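Mon 6 April, Cillimbridge workshop

Long day, mostly good, and I want to get it down before I forget which bits were the good ones. The plan was to carry on with the Tusska peg set by remote control and get a decent run of demonstrations in before the arms are needed for the other job. We are aiming for 500 for this task. The count on the drive when I came in was 142, which is a bit behind where I'd hoped we would be when we set this up in February, but there we are.

First hour went on the gloves. The left one had drifted again overnight, so that when I held my finger and thumb just touching, the robot's were still a good pencil's width apart. I did the whole calibration twice, once standing and once sitting, and the sitting one was better, I think because my elbow rests on the chair arm and stops wandering. I've saved it under the name Arkum sitting. Please use that one and leave the older one alone, I would like to compare them later in the week.

Then a slow start on the sheet itself. I'd forgotten how odd it feels to come back to this after a few days away. Your own hands are sitting in front of you doing something quite different from what you see in the headset, and for the first few goes I kept reaching with my shoulders instead of my wrists. The early ones are clumsy and I've marked them so. I would still keep them, at least until we've had a proper talk about whether clumsy but successful demonstrations do any harm.

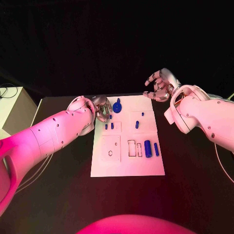
The small pegs are the hard part, as everybody who has had a turn will tell you. The big cylinder is a pleasure, you could pick it up half asleep. With the little ones I've settled on coming down from above with the fingers already curled, stopping just short, waiting for the picture to catch up with me, and only then closing. That little wait matters a great deal. Without it I close on where the peg was a moment ago in my head, and over it goes. The trouble is that the wait then ends up in the data, and I do wonder whether we are going to teach the poor thing to dither over every peg like somebody choosing a cake. One for the Torvik people when they next ring, they must have met it before.

Other thing I noticed: what to do with the hand that isn't working. When I'm concentrating on the left I let the right float, and it floats somewhere different every time. Watching a few back over lunch (cheese roll, cold tea, lovely) it was plain that my idle hand was all over the place, sometimes nearly in the way. So from the afternoon onwards I kept it raised and open, off to its own side, and went back there between reaches. It's tiring on the shoulder but the recordings look much calmer. I'd suggest we all do the same, and I'm happy to be argued with.

I got 30 recorded by the end of the afternoon and threw out 11 of them. Most of those were pegs knocked over and then rolled out of reach, two were me sneezing (both hands jump, it's quite a sight), and one was the sheet creeping along under the fingertips. I've kept the rejects in their own folder in case the failures are useful to anyone.

Still to do:
Ask Torvik about the waiting.
Find a better way of holding the sheet down, it has a will of its own.
Check the left glove first thing, before anybody puts it on.
Try a run starting with the gear, to see if the order makes any difference to how tired I get.
Order more of the smallest pegs. I'm fairly sure one has gone under the big shelves and I'm not lying on that floor again.

Arms parked and powered down, gloves on charge, headset wiped. Off home.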